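Hulitz Shelf Catalogue: Set-up Guide
Section 4. Adding a history collection

2 comments | 40 shares

Updated 23/03/2019

Use this section once the catalogue is installed and you have entered your shop or library name. It covers putting a run of history titles on the system and showing them on your public page. If you sell through Bivik as well, read the note at the end before you start.

Before you begin

Have the books to hand, or a printed list with the ISBN, title, author and shelf mark of each. Older local histories often have no ISBN. Those go in by hand at step 5.

4.1 Creating the collection

1. Open the Shelves menu and choose New collection.
2. Type a name. Names can be up to 40 characters long, including spaces. "Civil War and after" will fit; a full subtitle usually won't.
3. Choose a period from the list. If a book covers more than one period, pick the one in which most of it takes place. You can add 2 further periods under More.
4. Scan or type the ISBN of the first book and press Enter. The title, author and publisher fill in from the Caldeira list. Check them against the title page.
5. For a book with no ISBN, press Add by hand. Title and year are required. If the year isn't printed, enter the year of the latest event mentioned and tick Year uncertain.
6. Enter the shelf mark and press Save.

Repeat steps 4 to 6 for each book. One collection holds up to 99 titles. When it is full the Add button turns grey and you will need to start a second collection.

Note: Different editions of the same work count as separate titles. To group them, open the earlier edition and choose Link edition.
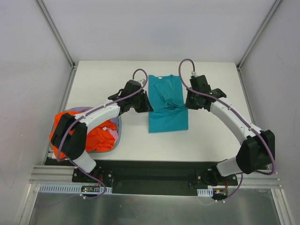 Teal garment on a white work surface.

4.2 Writing the shelf description

The shelf description appears over the list of books on your public page. Leave it blank if you prefer and the page will show the collection name only.

1. Open the collection and press Describe.
2. Type or paste your text. Pasted text loses its italics, so book titles will need marking again.
3. If you are quoting the publisher's blurb, tick Publisher's text. The name of the publisher is then added at the foot.
4. Press Preview, read it through, then press Save.

Caution: Saving a new description replaces the old one straight away. There is no undo. Copy the old text somewhere safe first if you may want it again.

4.3 Showing the collection

1. Go to Public page and find the collection under Hidden.
2. Move it to Showing.
3. Set the order of the books. By period suits most history shelves. By author is the default.
4. Press Publish. The page can take a few minutes to change.

If a title is missing after that, open its record and look at the Status box. Titles marked On order or Withdrawn are never shown.

Note for Bivik sellers: Prices come from Bivik and can't be changed in the catalogue. Turn off Match prices before step 4 of 4.1 if you want to set your own.

Note for Hanholm branch libraries: Use the shelf marks on your branch sheet. Marks from the old card index are rejected when you save.

Section 5 covers loans and reservations.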